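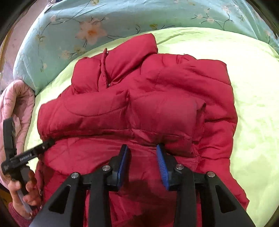

Red puffer jacket on the green sheet.

I finished the main part of Draken on Monday, so I can finally write down what I thought of it. You play a young dragon who gets split up from the rest of the flock and has to cross a chain of islands to find them. I played it on my phone, mostly in bed before going to sleep.

There are 30 missions. The early ones are short. You fly through rings, catch fish, and burn a few boats. After the third island you get Lo, a smaller dragon who follows you and picks up coins you missed. Lo also gets stuck behind rocks a lot, and then you have to fly back, because the exit won't open without both of you.

Flying is good once you turn the tilt controls off. I used the on-screen stick and set sensitivity to 50. Fighting is weaker. You have three attacks and I only ever used the fire one.

Ads come up after every mission, and you can't skip them. It costs 59 coins to revive in the middle of a mission, so save your coins for the last island, where the storm boss knocks you into the sea over and over.

The same people, Peton, made Jetport, which I played last October. That one had better music. Draken has more to do, and the map is easier to read. I still have two eggs to find on the second island.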